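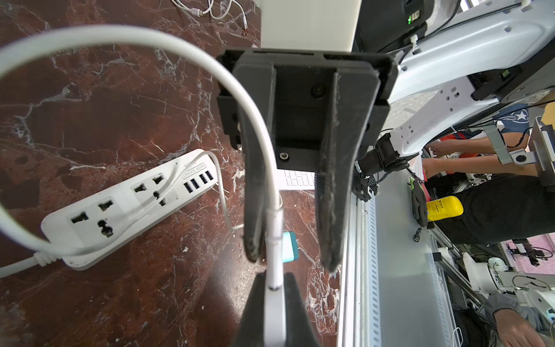

Dark marble with white and grey veining.

Flutley Parish Council
Minutes of the Ordinary Meeting held on Nov 28, 2018 in the Village Hall

Print this page | E-mail this page
Reading time: 4 minutes

Present: the Chairman, the Vice-Chairman, five councillors and the Clerk. Three members of the public attended for items 4 and 5.

1. Apologies
Apologies were received from one councillor and from the district councillor. These were accepted.

2. Declarations of interest
One councillor declared an interest in item 6 as a tenant of the Inder Lane allotments and took no part in the vote.

3. Minutes of the October meeting
The minutes were approved with one correction. Under item 7, "north verge" should read "south verge". The Chairman signed them as a true record. The Clerk reported that the county had replied on the blocked drain outside the school and had given it a reference number, but had set no date for the work.

4. Public session
A resident of Mill Rise asked whether the footpath behind the church would be cleared before the new year. The Clerk replied that the contractor had been instructed and was expected once the ground was firm enough to take the mower.

A second resident spoke against the proposed change to the bus timetable, under which the last return service from Premosetti's Corner would leave before the surgery closes. The council agreed to write to the operator and to ask that the present times be kept until Easter at the earliest.

5. Village hall
5.1 Roof. The survey of the kitchen roof had been circulated. The surveyor found slipped slates on the rear slope and some decay in the gutter board, but no movement in the main timbers. It was resolved to accept the quotation from Říha Roofing in the sum of £1339, the work to be carried out outside the hours of the playgroup.

5.2 Heating. Members discussed complaints that the main room had been cold during the October jumble sale. The timer had been set for the old booking hours and has since been altered. Hirers will be reminded that the wall switch gives one extra hour only and must be pressed again if more is wanted.

5.3 Hire charges. A proposal to raise the evening rate was deferred. The Clerk was asked to bring figures from the neighbouring halls to the next meeting. Charges for the playgroup and the lunch club are to stay as they are for the present year.

5.4 Keys. Not all keys issued under the former arrangements have been returned. It was agreed that the lock on the side door be changed and that new keys be signed for.

6. Allotments
The waiting list was noted. Two plots at the lower end of Inder Lane have not been worked this season and letters have been sent to the tenants under rule 9. It was resolved by four votes to two that one of these, if given up, be divided into half plots. A request to keep hens on plot 14 was refused under the present rules, which allow rabbits only. The water supply will be turned off for the winter in the usual way.

7. Planning
7.1 Single-storey rear extension, Premosetti's Corner. No objection.
7.2 Removal of one sycamore, the Old Vicarage. The council had no objection but asked that a replacement be planted within the same boundary.
7.3 Change of use of a barn to a workshop, Hill Farm. The council objected on the grounds of access. The lane at that point is too narrow for two vehicles to pass, and the application made no mention of deliveries.

8. Finance
Payments were approved as listed. A grant of £300 was made to the churchyard fund and one of £400 to the lunch club. The draft budget was received and will be considered in full in the new year. Members were asked to send any comments to the Clerk in writing.

9. Highways
The bend sign on the Premosetti's Corner road has again been turned round and will be reported. The salt bins had been inspected and were full, apart from the one at the foot of Mill Rise.

10. Correspondence
A letter of thanks from the school was read. The county's leaflet on winter road treatment will be placed on the notice board.

11. Date of next meeting
To be confirmed by the Clerk and posted in the usual places.

There being no further business, the Chairman closed the meeting at 9.10 pm.

Comments (3)

millriser
Please can the letter to the bus company mention Saturdays as well? The last one back is already too early.

Plot holder
Rule 9 was meant for people who walk away from a plot, and one of these tenants has been in hospital. I hope somebody rings before any dividing is done.

hallhirer22
Does the new lock affect the badminton group? We only have the side door key.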